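Plendcombe Quilted Bedspread, White with Red Flowers

If you have been looking for a bedspread that can stand up to everyday life and still look cheerful when you walk into the room, we think you'll be very fond of the Plendcombe. It has a white quilted ground with tufted diamond stitching, little silvery rosettes along the pattern, and big red peony-style flowers with green leaves around them. We've carried it at Sinduro for 4 years now, and it's still the one people call back about when they're doing up a second bedroom!

A lot of our customers tell us the bed is where all the laundry ends up (it is in our houses too), and so we asked for a cover that would be pleasant to sort and fold on.

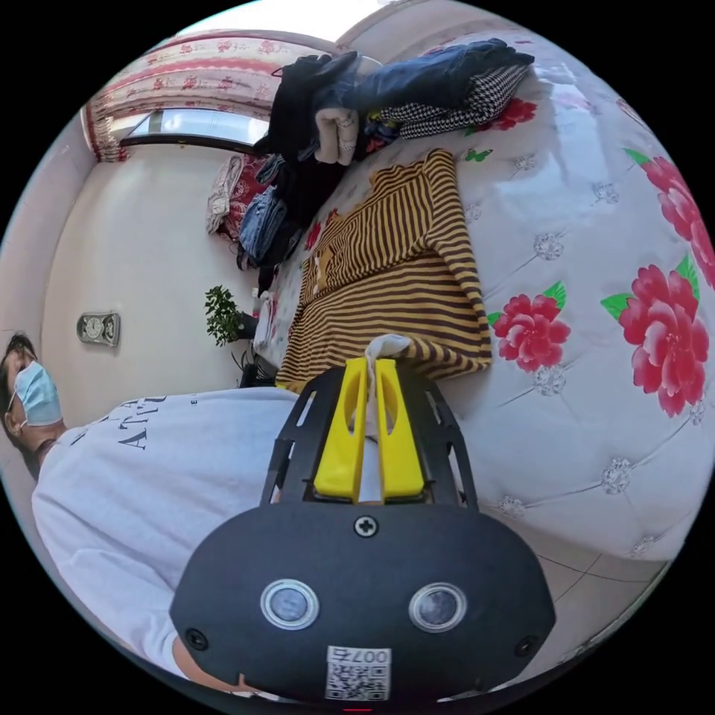 The quilting gives a bit of grip, so a stack of shirts stays put while you reach for the next one, and small things like socks and washcloths are easy to spot against the white. Just go gently with zippers and hooks around the rosettes, as they can catch a thread if you tug.

Washing is simple. Turn it inside out, use cold water and a mild soap, and dry it on low or over a line. Karine Sawatzky in our shop has had hers through almost 40 washes and says the red is as bright as ever. Please don't iron over the rosettes.

Comes in twin, full and queen. The drop is 22 inches on each side, and matching pillow shams are sold separately. Orders usually leave us within nine days, a little longer in December.

Questions about sizing? Ask for Anas Hourani at the Rutham store.

Page updated 5/6/23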